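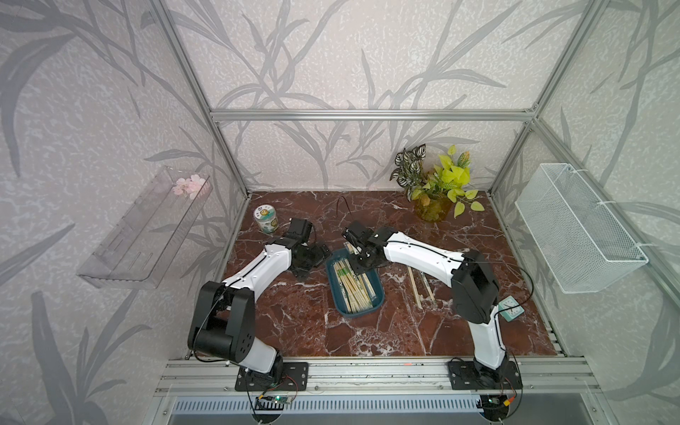

# Handout 2: Choosing a hard surface and living with it

Interior Materials, Mesthorpe evening course. Room 409, up the stairs, past the lift that says it works.

Read this before the session if you can. If you can't, read it during the break and nod in the right places. We'll be using the words in section one all term, so those at least should go in.

## 1. Words the trade uses loosely

**Marble.** To a geologist, limestone that has been heated and squeezed until its grains recrystallised. To a showroom, more or less any stone that takes a polish and costs too much. Plenty of slabs sold as marble are limestones that never went through any of the suffering. They can be handsome, and they mostly behave the same way around lemon juice, so for our purposes the quarrel is academic. Do ask what the stone is, though, and write down the answer.

**Granite.** In the trade, anything hard and speckled. In geology, something narrower. Black "granite" is very often gabbro or a relative of it.

**Vein.** A line or band of different mineral running through the body of the stone. Often it's an old crack that filled up long before anyone wanted a kitchen. A vein may be as strong as what surrounds it, or it may be where the slab parts company with itself on the van.

**Ground.** The main colour, behind the veins. When a client says "the red one", they mean the ground. When they send it back, they usually mean the veins.

**Polished, honed, leathered.** Shiny, matt, and slightly lumpy, in that order. Leathered has nothing to do with leather.

**Engineered stone.** Crushed mineral set in resin. Very consistent, which is either its selling point or the thing people complain about, depending on which showroom they went to first.

## 2. How a finish changes the colour

Take a piece of honed stone and wet half of it. The wet half is darker and the pattern jumps out. Polish does much the same thing permanently: a smooth face scatters less light, so you see deeper colour and sharper veining. Hone the same slab and it goes quieter and chalkier.

People are surprised by this every year. They fall for a polished sample, order honed because a magazine told them to, and then accuse the supplier of swapping the stone. Sample in the finish you're going to order.

The other half of the bargain is glare. A polished top works as a poor mirror, and any lamp above it will turn up in it as a white band. On pale stone you may not mind. On dark or red stone the reflection competes with the pattern, and clients have been known to scrub at it.
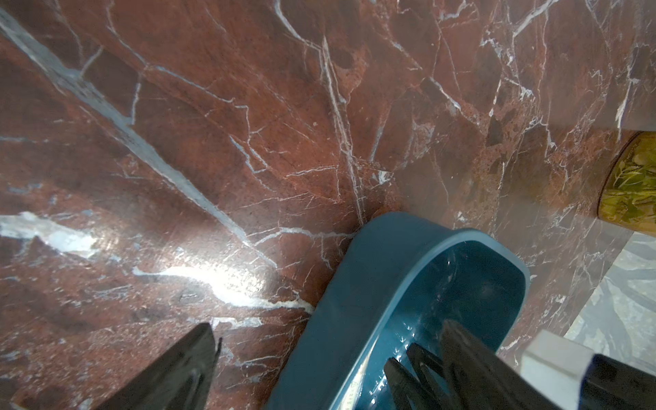
*Fig. 1. Polished red-brown marble with white and grey veining. The bright streak at lower left is reflected light.*

Things to try before blaming the slab:

- Move the lamp sideways. The reflection moves with it, and sometimes leaves your line of sight altogether.
- Use a larger, softer source. The Lumenta catalogue in the sample cupboard has diffusers at the back, after forty pages of things shaped like pebbles.
- Look at it from the height people will really use. A worktop at 900 mm seen standing is a different object from the same worktop seen from a stool.
- Go back after dark. Most showrooms are visited in daylight and most kitchens are used in the evening.

## 3. Acid, oil, heat and other household events

Marble is mainly calcite (or its cousin dolomite, which is somewhat more patient). Calcite dissolves in acid. Vinegar, wine, tomato, lemon and a good many bathroom cleaners will take the polish off and leave a dull mark. This is an **etch**. It is a change in the stone itself, so it can't be wiped away, however hard the client's mother wipes.

A **stain** is something else: colour or oil that has soaked into the pores. It can often be drawn out with a poultice, which is a paste left on under film to dry slowly. Several rounds may be needed. Bring a book.

Sealers slow staining. They do very little about etching. Learn to say that sentence clearly and early, preferably in writing, because "but we had it sealed" is the most expensive phrase in the business.

Heat is less dramatic than people fear, but sudden heat in one spot can crack a slab, and resin-based tops may scorch. We have a case for discussion: Grillimero, a small restaurant that fitted a pale marble pass directly beside the grill, then served everything with a wedge of lemon. The replacement came to £3565, fitting included. Work out which decision you would have challenged first. There is a respectable argument for the lemon.

## 4. Putting pattern next to pattern

A strongly veined top is a pattern, whatever the client says about it being "just stone". Put it against a printed wallpaper and you have two patterns. That can work very well. It goes wrong most often when both are the same size and the same strength, so that neither will sit down.

A workable order:

1. Decide which surface is in charge.
2. Let the other one drop in contrast. Grey on grey is a very forgiving wall.
3. Check the scale from across the room. Fine veins vanish at a distance and large leaves do not.
4. Check the direction. Upright stalks and diagonal veins can be pleasant company. Stripes and diagonal veins tend to argue.
5. Pin the samples up and leave them for a week.

Step five is the one everybody skips. I skipped it in my own hall.

## 5. Reading a quotation

The Isia price sheet is attached to the paper copy. Note how little of it concerns the stone. Go through it with a pencil and find where each of these has been put, and which has been left out:

- templating
- cut-outs for sink and hob (often priced per hole, so count your holes)
- edge profile, per metre
- joins, and who decides where they go
- carrying it up the stairs
- what happens if it breaks while being carried up the stairs

Joins deserve a drawing. If the pattern is strong, ask to see the actual slabs and mark on a photograph where the cuts will fall. A vein that stops dead at a join will be noticed on the first morning and mentioned at every dinner thereafter.

## For next time

Find one hard surface you use daily. Write half a page on its ground, its pattern, its finish and the damage it has collected, with a guess at what caused each mark. Coffee rings count. So do burns, and you needn't say whose fault they were.

Longer pieces are due in December. The tile samples must come back to the cupboard before then, including the green one.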